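Search lanes move the crowd, and the plan should say where to

By Yolanda Llorente
September

Print this article | E-mail this article

The draft guidance on entry searches at public venues applies to any site with a capacity above 1000. It requires a bag search at every public entrance, a written search procedure and a record of refusals. It does not require the operator to calculate the length of the queue that the search will produce. I think this is a serious omission, and it should be corrected before the guidance is adopted.

A search lane has a fixed rate. If people arrive faster than the lane can clear them, a queue forms, and it forms on the unsearched side of the line. The people standing in it are packed together, in a known place, at a time printed on their tickets. Whatever risk the search removes from the hall has to be set against the risk it creates on the pavement. The guidance treats the first as its whole subject and leaves the second to the highway authority, which has no duty to consider it.

The figures from the Durska arena trial make the point. Severino Sepúlveda's team recorded arrivals at the north entrance on a single evening. At the peak, 638 people were waiting outside the doors. The eight lanes had been staffed according to the number of tickets sold, with no allowance for the fact that most ticket holders come in the last part of the hour before the start. The search itself was carried out properly and the written procedure was followed. An inspector working from the draft guidance would have passed the site.

The usual reply is that operators should add lanes. Sometimes they should. At older sites there is no room for them, and staff trained to search are in short supply everywhere. Hullitz, the contractor at Durska, has said in its own submission that it cannot fill its present rotas. A rule that can only be met with people who do not exist will be met on paper.

A second reply is that the search should be moved further out, so that the queue stands well away from the building. This is better for the building. It does little for the queue unless the outer line has barriers against vehicles, lighting, and a way for people to leave quickly in more than one direction. The outer cordon at Zedska has the barriers but only one way out, a footbridge. Venla Riihimäki raised this in her review of the site, and the operator's answer was that the footbridge lay outside the licensed area. As a reading of the licence that was correct, and it shows what is wrong with the licence.

There is also the matter of equipment. Xiong walk-through units are now offered to venues as a cure for slow lanes, and they do let people pass without stopping. The rate that counts, however, is the rate of the whole process, including the people who set off the alarm and must be searched by hand. In the Durska trial, 67 people were sent to the hand-search table, where two staff were on duty. The table became the real limit on the entrance for most of the evening. Buying a faster machine and leaving the table as it was would have moved the delay a few metres.

I would ask for three changes. The operator should submit an arrival curve for each type of event, taken from ticket scans if they are held. The operator should state the largest queue expected and mark on a plan the ground it will occupy. That ground should then be treated as part of the venue for the purposes of the licence, whoever owns it.

Casimiro Sotomayor has argued that the last of these would be unfair to operators, who cannot control a public street. I accept that they cannot control it. They do decide when the doors open, how many lanes are staffed and whether the bar inside gives anyone a reason to come early. Those decisions set the size of the crowd in the street, and the duty should follow the decisions. 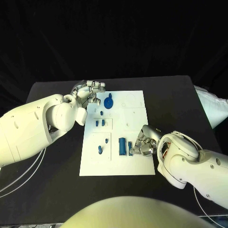

Consuelo Nieto's amendment would deal with the first two points and leave the third for a later review. I would support it as it stands, provided the review is given a date. Without one, the marked plan will be filed with the rest of the application, and the ground it shows will remain outside every inspection.

Contact us | Copyright, all rights reserved | Back to top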